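Ticket 128 — Pista de tubing Mulligan, reservas familiares
Estado: cerrado (con peros)
Abierto por: Wilfredo Sison
Atiende: Grigore Marinescu
Fecha: 4/10/23

Asunto: la reserva del cumple me sale dos veces y no me deja poner a los amigos de mi hijo

Wilfredo:
Hola, escribo deprisa que estoy en el coche esperando a que salgan del entreno. Reservé la tarde de tubing para el cumpleaños del mediano, 9 niños y yo. La web se quedó pensando, le di otra vez a pagar (ya, ya sé) y ahora tengo 2 reservas iguales y en las dos sale solo mi nombre. Los niños no aparecen por ningún lado. Y el cargo no sé si es uno o dos, la app del banco no carga aquí.

Lo que he probado:
- cerrar sesión y volver a entrar. Igual.
- desde el móvil de mi mujer. Igual, pero encima en inglés.
- borrar una de las dos. Sale "operación no disponible" y me devuelve al principio.
- el botón de "añadir participante". Escribes nombre, edad, altura, guardas, y desaparece todo.

Necesito saberlo pronto porque las invitaciones ya estan repartidas y hay madres preguntando por la hora.

Grigore:
Buenas, Wilfredo. Miro. Un par de cosas: ¿las dos reservas tienen el mismo localizador o distinto? ¿Y te llegó correo de confirmación, uno, dos, ninguno? No vuelvas a darle a pagar, por favor.

Wilfredo:
Localizador distinto. El primero acaba en 41, el otro no lo tengo delante. Correo solo uno, y estaba en no deseado, entre una oferta de colchones y el boletín de Gudwood, que no sé ni cuándo me apunté.

Grigore:
Vale, la buena es la que acaba en 41. La otra se quedó a medias: bloquea las plazas pero no tiene cobro. La anulo yo desde dentro. Cargo único, confirmado en nuestro lado. 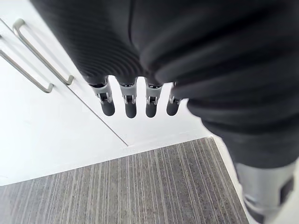
Lo de los participantes es otra historia. El formulario falla si dejas la altura con coma (1,32). Quiere punto, o centímetros sin nada. No avisa, simplemente lo tira. Está reportado desde julio. Prueba con centímetros y de uno en uno, guardando cada vez.

Wilfredo:
Probado. Han entrado todos menos uno. El que falta es justo el del cumpleaños, que manda narices. Dice "participante ya existe".

Grigore:
Claro, lo tienes en tu perfil familiar de cuando vinisteis otra vez. No hay que crearlo, hay que elegirlo de la lista: Mi familia — desplegable pequeño, arriba a la derecha — y marcar su nombre. En el móvil el desplegable queda tapado por el aviso de cookies. Acepta o rechaza, pero quítalo.

Wilfredo:
Ahí estaba. Sale con la altura de hace dos años, pobre, se va a enfadar cuando lo vea. La cambio y listo.

Otra cosa ya que estoy. ¿La merienda va incluida? En la confirmación pone "pack Skulari" y nadie en casa sabe qué es eso. Mi hija dice que es un postre.

Grigore:
Es el pack de alquiler: donut, casco y guantes. Merienda no. La merienda se añade aparte, se llama Zuketti (chocolate, bizcocho y una pieza de fruta). Si la quieres te la meto yo y pagas al llegar. Podéis traer tarta, velas sí, bengalas no.

Wilfredo:
Métela para todos. Para mí también, que voy a pasar un frío... Tarta llevamos, la hace mi suegra, no hay discusión posible. Un niño es celiaco, ¿hay bizcocho para él?

Grigore:
Hay, pero viene congelado y tengo que dejarlo pedido. Apuntado. Te reenvío la confirmación nueva, mira que salgan los nombres bien escritos porque se imprimen en las pulseras.

Wilfredo:
Recibida. Uno pone "Huog" en vez de Hugo, culpa mía, escribiendo con el pulgar. ¿Lo cambias tú?

Grigore:
Cambiado. Venid media hora antes para cascos y papeles. La autorización de los que no son hijos tuyos la firman sus padres, va adjunta, vale una foto por el movil. Cierro el ticket, si se vuelve a duplicar algo contesta a este mismo correo y se reabre.

Wilfredo:
Gracias. Ya salen del entreno, uno viene sin zapatillas. Te dejo.

Nota interna (G. M.): reserva duplicada anulada a mano. Fallo de la coma en altura sigue igual, subido otra vez. Aviso de cookies tapando el menú familiar, ticket aparte. Pendiente: bizcocho sin gluten, avisar a cocina.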